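General Robotics > Visits and Shows
Thread: Open day at Drevik, worth the parking?

solderfume
Went to the Drevik open day in Henotville. Parked on grass. Queued for a lanyard. The tour opens with a corridor of framed patents, so if you like reading patents through the back of someone's coat, bring a snack.

The arms were at the far end, past the coffee. They run a task board with sliders, buttons, a toggle switch and a bunch of jacks with cables, and the robot works its way through it. I stood there for 56 minutes and my wife has asked me to stop talking about it.

mudflap_1124
56 minutes to watch a robot flip a switch. I have a light switch at home you can come and watch. Evenings are best.

solderfume
Does yours have two arms on it?

tinsnips
I was there in the morning group. Agree about the board, disagree about the day. Three stops, and two of them were a man reading his slides to us. The Hoshino tour in May let you stand closer and the sandwiches had something in them.

pelmet
Hoshino also had everything bolted down flat on a bench and lit like a dentist's office. I'd take a board on a wall at a tilt over that. Most of what I get paid to fix is at a bad angle.

mudflap_1124
Still a toy. Jigsaw pieces with knobs on. My nephew has one with a cow.

tinsnips
Wouldn't call it a toy. Put a slider on a slope and try to push it along with two stubby fingers, no feeling in them, and tell me how you get on. What bothered me was the guide saying "fully autonomous" and then going vague when a lady in our group asked what that meant. He said it was a great question. He said that about all of them.

solderfume
Same guide. He told me my question about the restroom was great.

pelmet
Did anyone get pictures? Mine are all of the back of a tall guy in a Flemico jacket.

solderfume
They had the wrist camera views up for download. Grabbed these:
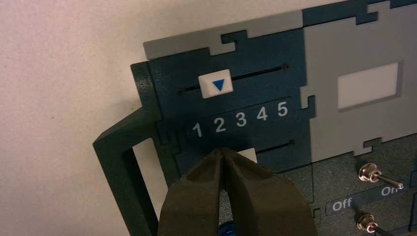
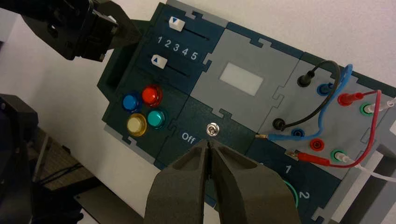
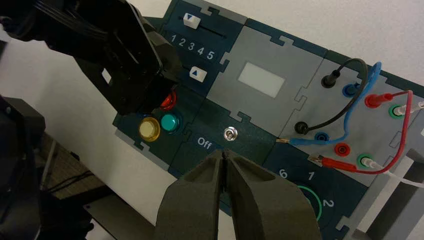 Same board in all of them, fingertips together every time. The first one is the close view of the sliders with the 1 to 5 scale. You get the jacks and cables in the other two.

Re: pictures

pelmet
Thanks. I like the first one best, you can see how narrow those tips get. In the second and third it's pointing up at the toggle like it's about to complain to it.

mudflap_1124
Fine, the cables are more than I expected. I'd pay to see it do the cables. I would not pay to see the patents.

tinsnips
It was free.

mudflap_1124
I'd have to drive 162 miles, so no it wasn't.

solderfume
If they run it again, skip the first talk and go straight to the back. Also wear boots, that field is a swamp.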